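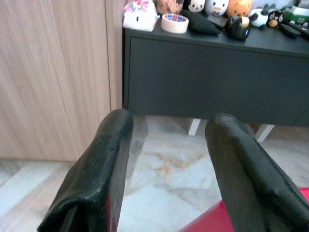

Dear friends at Rovex, the Badawi reissue is further along than I dared hope when I last wrote, and I wanted to set it all down properly for you while it is fresh in my mind (and while the kettle is on, as this may take a while!). You will remember that your grant was to help us gather up the band's old rehearsal and concert tapes, get them safely copied, and put out a proper new edition of Goter, their only full album, with a reunion concert in Brornthorpe to go with it. We have been doing all the listening at Esperanza Aguirre's place, where she has very kindly let us take over a room for the length of the project. Her floor is that handsome marble-look kind, lovely on the eye and terrible for judging a bass part, and it took us a couple of evenings to work out that the boom on the early recordings was coming from the room and wasn't on the tape at all. We now do the first listen on headphones and only use the speakers for pleasure.

The copying

All 40 tapes have been copied. Six of them turned out to be duplicates, one was a recording of somebody's driving theory lesson, and the rest are Badawi from beginning to end, including a complete concert from the last tour that I had been told for years was wiped. I'm afraid I rang Bjarke Kárason at a quite unreasonable hour when I heard it. He played bass on that tour and had no memory of the second encore, so we played it to him down the phone, and he went very quiet and then asked to hear it again.

The sound on that concert is rough for the first song and a half, and then whoever was at the desk found the vocals and it becomes wonderful. We talked for a long time about whether to start the bonus disc where it gets good. In the end we are keeping the lot, wobbly opening included, as that is how people in the hall heard it.

Running order and sleeve

The new Goter will have the original album untouched on the first disc and 45 minutes of extra music on the second. Driss Ouali has been through the lyrics line by line and has found several mistakes in the old printed sheet, one of which I have been singing for most of my adult life. He is also writing the sleeve notes. They are a little over length at present, and I haven't had the heart to say so, but I will before they go to print.

Chinyere Ekpo is handling permissions. Every member of the band has signed, and so has the family of their first drummer, who sent such a kind letter with the form that we have asked if we may print part of it. The one thing outstanding is the cover photograph. We know who took it, we have written twice, and we are still waiting. If we hear nothing by the end of the month we will use the drawing from the back of the first single, which the band like just as much.

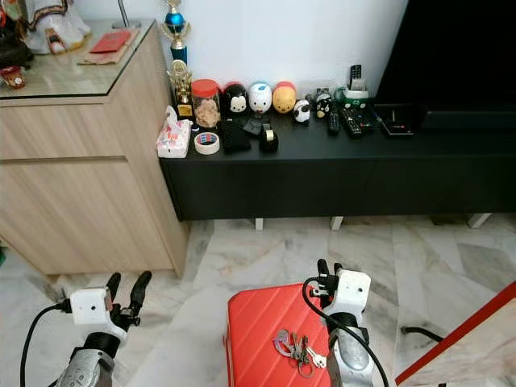
Merike Krūmiņa wrote to us after the first sampler went out to the mailing list, saying that the quiet version of the title song was the one she remembered from the concerts, that she had never expected to hear it again, and could we please not tidy up the coughing before the last verse. She also asked whether the reunion would be seated, as a good many of the old audience have knees to think of now. I was glad she raised it. We went back to the hall the same week and there will be seats along both sides, with the middle left clear for anyone who still wants to jump about.

The concert

The date is fixed for September and the hall is booked and paid for. Rehearsals have begun, a little stiffly I'm told, though the harmonies came back almost at once. The set is 15 songs at the moment, and there is a friendly argument going on about which should come last. I have an opinion and am trying to keep it to myself.

Money

We have spent £3254 so far, which covers the tape copying, the hall and the first part of the mastering. The receipts are in the folder Chinyere sent you. The rest of the mastering, the pressing and the printing are still to come. We are inside the budget you agreed and I don't expect to ask for any change to it, although I should mention that postage has gone up and the parcels going abroad will cost us more than we planned. We would like to move what is left of the travel line across to cover that, if you are happy for us to do so.

You will have test pressings as soon as we do. And do let me know how many of you would like to come to the concert, as I need to give the hall a guest list and would love to see you all there.

Home News Releases Concerts Supporters Contact

Badawi Archive > Supporters > Reports to Rovex

Last updated: May 1, 2026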